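7 min read
Apr 24, 2025 | By the Prindthorpe Home Desk
39 comments | 965 shares

Before You Buy a Robot to Tidy the Coffee Table

Most of the mail this spring has been some version of the same letter. The reader has seen a video of an arm putting things in a box, the reader has a coffee table, and the reader would like to know how much money stands between the two. More than the price tag, as a rule. Some of the rest can be planned for, and that's what this page is about.

Write the job down first. One line, on paper, with a verb in it. "Help around the house" isn't a job, it's what we used to say to our children. "Pick the small things up off the glass table and put them in a box" is a job, and a shop can answer questions about it. If your line has the word "and" in it twice, you have written down two purchases.

Make an inventory of one surface. Leave the surface as it is on a normal evening. Do not tidy it for the robot, which is the mistake people make with house cleaners too. Note what has to be picked up, what has to be left alone, and what you'd be upset to find in the wrong box. Our own list had a screwdriver on it that had been there long enough to have a vote.

Measure the small end. Everyone measures how much an arm can lift. Nothing on a coffee table is heavy, apart from the kettle, and you shouldn't be asking anything to lift a kettle in its first month. What you want to know is how thin, how round and how slippery a thing the fingers can hold. A lip balm is harder than a shoe. A flat disc lying on glass is harder than either. Ask the seller for the smallest and the flattest, and get the answer in writing. If they send you a video of it stacking soup cans, they have told you the answer.

Ask what the pads cost. Fingers are the part that touches your house, and pads wear, tear, pick up lint and, in our case, butter. The replacement set for our Drirnach was $39, which seemed like a lot for something shaped like the end of a comb, and we bought two sets anyway. Ridged pads hold round bottles better than smooth ones did for us. They also hold crumbs. An old toothbrush and plain dish soap will clear them; let them dry before you put them back to work.

Decide who does the teaching. A lot of the newer systems learn from somebody doing the chore by hand with a pair of hand-held grippers, over and over, in the actual room. This is sold as easy. It is easy the way folding fitted sheets is easy, and you should budget hours for it as if they were dollars. Set aside two weeks of evenings before you expect anything you'd show to company. Try the grip in the store if they'll let you. After half an hour a handle that felt fine at the counter may feel like carrying a full watering can by the spout.

Teach in the mess you live in. If the bag is usually on the floor and the jacket is usually on the sofa, keep them there. You want the thing to know your room on a bad day.

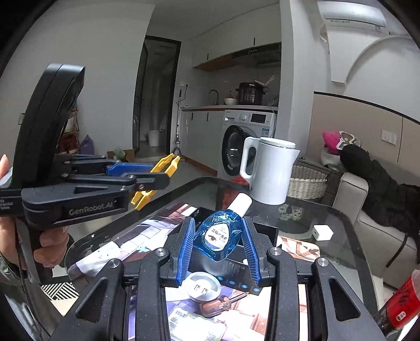 Blue pads, a small blue bottle, and the screwdriver still voting.
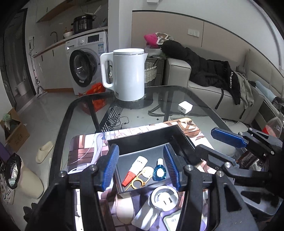
One reader in the comments disagrees with the whole order of business and says we should have started with the table. She bought the arm first, a Mägi with every extra on the sheet, and then found it was hopeless on glass: it would reach for the reflection of a bottle about as happily as for the bottle. In the end she put a plain cloth over the table, which cost her nothing, and the arm has behaved itself ever since. Her advice is to try the cloth before you pay for a better camera, and to keep magazines out from under the glass, because hers kept being "picked up" through it.

We pass that along with some embarrassment, having paid for the better camera.

Now, the money.

Start with a ceiling and take things away from it. Ours was $965 for the first year, which was what we had set aside for a new dishwasher until the old one rallied. The arm doesn't get all of that. Hold back 10 percent for the things you'll discover you need once the box is open: a longer cord, a clamp that fits your table and not the table in the photograph, felt feet, a surge strip. If you don't spend it, you can have dinner out and tell the robot about it.

Price the mounting separately. An arm has to be fixed to something. Glass-topped tables are bad at this and will let you know. A rolling cart with locking wheels was our answer, and we'd suggest the heaviest one you can stand to look at. Load the bottom shelf with something dull. We used paving bricks.

Read the subscription page before the product page. Zollell prices its arm very politely and then charges by the month for the part that thinks. That may still be a good deal for you, but do the sum over a full year, and ask what the arm does if you stop paying. "Reduced functionality" turned out, when we pressed them, to mean waving.

Check where the pictures go. Anything that learns your coffee table has also seen your laundry. Find out whether recordings stay in the house, how to delete them, and whether deleting means deleting. If the salesperson has to go and ask, wait at the counter until they come back.

Rent if you can. A month's rental will tell you whether you like living with one, and you'll find out about the noise. Ours has a small whine at the end of each reach, like a dentist two doors down. We don't hear it anymore, though guests do.

Buy the box before the robot. Any open-topped box will do, low-sided, dark enough to show up against the table, and heavy enough that it doesn't skate off when bumped. Use it by hand for a week. In a fair number of homes this solves the problem, and you can stop reading and go buy the dishwasher.

Keep certain things out of reach for good. Medicine is the main one. A machine that's right most of the time is a fine way to sort hair ties and a poor way to sort anything that goes in your eyes or your mouth. Let it practice on a bottle if you like, and then put the bottle away yourself. Sharp things the same, cords the same (a loose charger cable will end up around a finger joint sooner or later, and you'll be the one on your knees with the flashlight). Plug adapters belong in a drawer.

Make a parts drawer on day one. Spare pads, the little wrench, the screws left over, the receipt. Label it. Write the purchase date inside the lid, along with the last day for returns, in ink.

Plan for August if you have a hot house. Pads that stick go soft and grabby in the heat, and ours refused to let go of things for most of that month. A dusting of cornstarch got us through. Wipe it off before you teach anything new.

A last note on secondhand. There are good used arms out there, mostly from people who skipped the box week. Ask to see it pick up a coin from a bare table. If the seller says it did that yesterday, offer less. Check the joints for play by holding the wrist and moving it gently side to side with the power off, look over the fastener heads for chewed slots, and ask for the original power supply. Replacements for the older Drirnach were on back order when we last called, and the hold music was the same four bars throughout.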